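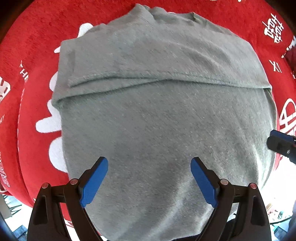

Thursday, September 18, 2025. 8 min MAX, skip intros

- Irnis portal: writing the outage alerts. Started in July, 3000 customers in pilot
- old alert = 327 words. read first line out loud, pause
- new one 40 words. Street, cause, next update. thats it
- Geller (vendor) wanted "service event." We kept "power outage"
- bill page still a mess, dont go into it unless asked
- Lorum text messages next, waiting on thier template
- questions, then hand back mic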